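Tabletop and Backdrop: A Gallery of Small Kitchen Settings
Petmont Center for Domestic Design

Last updated: January

This website uses cookies to remember your display preferences. By continuing to browse, you accept their use. Manage settings

Introduction

The Petmont Center for Domestic Design maintains a study collection of household goods and a record of the settings in which such goods are shown. The collection currently holds 139 catalogued objects, most of them for the preparation and serving of everyday meals. Kettles, pans, storage jars, trays, table linens and small electric appliances make up the larger part. The remainder consists of signs, cloth backdrops and lettering used behind a table when it is set out for visitors.

This gallery belongs to the second part of that record. It concerns the table as a place of display, and in particular the relation between what is placed on the surface and what hangs behind it. A kitchen table in a home is seldom seen against a plain ground. There are tiles, a window, a shelf, a calendar. When a table is set up elsewhere, the ground has to be chosen, and the choice affects how readily each object can be made out.

The notes were prepared by Tadhg Egan of the collections office. They are intended for students of interior and exhibition design, for teachers who arrange classroom displays, and for members of the public with an interest in household objects. Terms are kept as plain as possible. Where an object is known only from a photograph, its maker and date are left out of the entry.

About the Settings

The Center groups its settings under 2 headings: open and enclosed. An open setting stands in a larger room, and the viewer may walk around it. An enclosed setting has a back, and usually sides, so that the table is approached from the front. Enclosed settings suit small appliances well, as most of these have a front that carries the controls and a back that carries the cord.

Cloth is the most common material for the back of an enclosed setting. It is light to carry, it may be folded for storage, and it can be hung without marking the wall. The collections office prefers a heavy cloth with a close weave. Thin cloth admits light from behind, and the folds become more noticeable than the goods. Black and dark gray are the colors most often requested by borrowers. White appliances show clearly against both.

Lettering is treated in these notes as an object in its own right. Cut-out letters fixed to cloth have a long use in school halls, shop windows and parish fairs. They are easily made and may be moved until the spacing is right. Letters with a contrasting outline keep their shape at a distance, even where the fill color is pale. The Center recommends that words be arranged in no more than 3 rows, and that the largest row be placed nearest the table when the sign is to be read from the far side of a room.

The surface itself deserves equal attention. Light wood is forgiving. It shows crumbs and small scratches less than a dark finish does, and it sits comfortably with both white goods and bare metal. A printed tablecloth can be attractive under plain dishes but tends to compete with packaging and with food. Students of the Cerham workshop course are asked to try the same group of objects on bare wood and on cloth before they settle on either, and to keep a short written note of the difference.

Food is shown in many of the settings recorded by the Center. Bread is the most frequent choice, as it is recognized at once and keeps its form on the table. Borrowers are reminded that any food placed with objects from the collection must be removed at the close of each day, and that toasters and cookers on loan are supplied for display only.

The Gallery

Entry: Kitchen table before a lettered curtain

A black fabric curtain forms the back of this small enclosed space, held along its upper edge by four small clips, with a pale wall and a bright ceiling light above. Large cut-out letters in two rows read "Fast" and "UMI." The upper row runs through lilac-pink, orange, cream and yellow; the lower, in larger letters, is in bright yellow, sky blue and cream, the last of these outlined in pale orange. On the light wooden tabletop, which is crowded with kitchen items, are a white rice cooker with a rounded lid and, to its right, a white toaster with a slice of brown bread standing upright in the slot. A small dark brown piece of food rests on the lid of the cooker.

Students may wish to consider how the two white appliances stand out from the dark cloth, and how the colors of the letters are kept to the upper part of the arrangement.

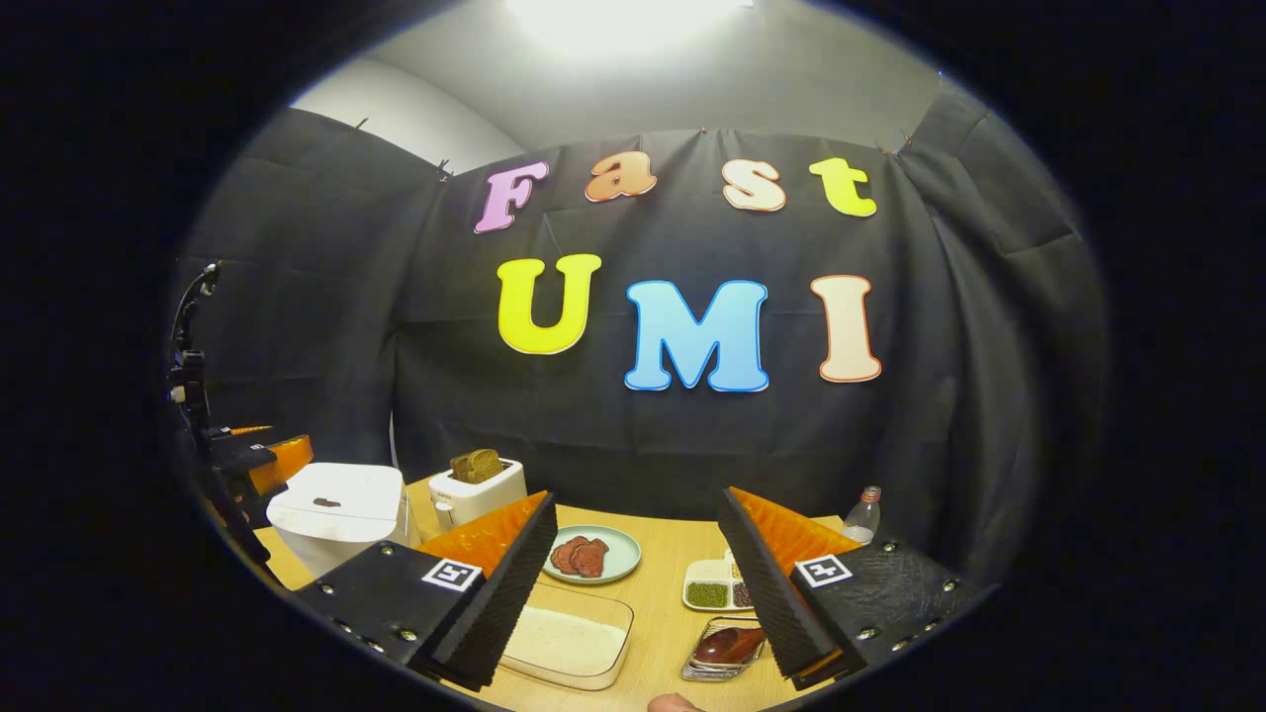
Notes for Teachers and Borrowers

Teachers may use this page in class without charge. The Center asks that the name of the collection be given wherever the text is reproduced. A printed study sheet on lettering and backdrops, prepared with the Flemura Reading Room, is available at the front desk and may be copied for classroom use.

Groups wishing to handle objects from the collection should apply to the collections office in writing. Applications should state the size of the group, the ages of those attending and the kinds of object to be studied. The study room has 2 tables, both of which may be reserved for a single morning or afternoon. Food and drink are not permitted in the study room, with the exception of items approved beforehand as part of a display.

Backdrop cloths are lent folded, with a storage bag and a set of clips. They should be returned clean and dry. Pins, staples and adhesive tape must not be used on any cloth belonging to the Center. Lettering may be attached with the removable fasteners provided. Borrowers who need a different method of attachment are asked to discuss it with the office before the loan begins.

Readers who wish to study the subject further may consult the Jiang Bequest, a group of trade catalogs and shop display manuals held in the reading room. The catalogs are arranged by type of appliance. Several include plates of window displays with bread, rice and other staple foods set beside the goods for sale.

Corrections to this page may be sent to the collections office, marked for the attention of Tadhg Egan.

Share this page: 2 shares
0 comments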